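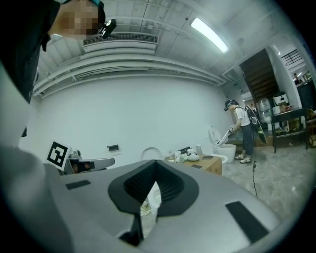 Product Review: Orine Floor-Mounted Toilet, White

The Orine is a floor-mounted toilet intended for shared washrooms, training rooms and light commercial buildings. It is supplied by Brolitz and was assessed by the Dundness Facilities Office over a period of 14 weeks, beginning in August. The unit was purchased at the standard list price of $867, and no discount was requested or received.

Installation

Two fitters completed the installation in a single morning. The printed instructions are clear, although the page on floor anchoring refers to a gasket that was not in the box. Brolitz sent the part within 2 days. Buyers are advised to check the contents against the packing list before shutting off the water supply.

Daily Use

The reviewers recorded 2,942 flushes during the assessment. The bowl cleared well on the full setting. The reduced setting was adequate for liquids but often required a second flush when paper was present. Refill noise is moderate and should not trouble occupants of an adjoining room.

Seat height was considered comfortable by most staff. The seat hinges loosened in the fifth week and again in the eleventh, and were tightened by hand on both occasions. The comparable Segers model, which this office has used for several years, has a metal hinge that has needed no such attention.

Cleaning

The white finish is easy to wipe down, and a soft brush reaches most of the bowl. The area under the rim is less accessible - an angled brush is recommended. Mineral marks near the waterline responded to ordinary descaler. The seat lifts off for cleaning, but the release buttons are stiff and small.

Assessment

The Orine is approved for purchase in low-traffic and medium-traffic washrooms. For high-traffic locations, the Segers model remains the preferred choice until a stronger hinge is offered. Replacement seats should be ordered with the unit, as the current delivery time for spare parts is long.

Reviewed November 24, 2024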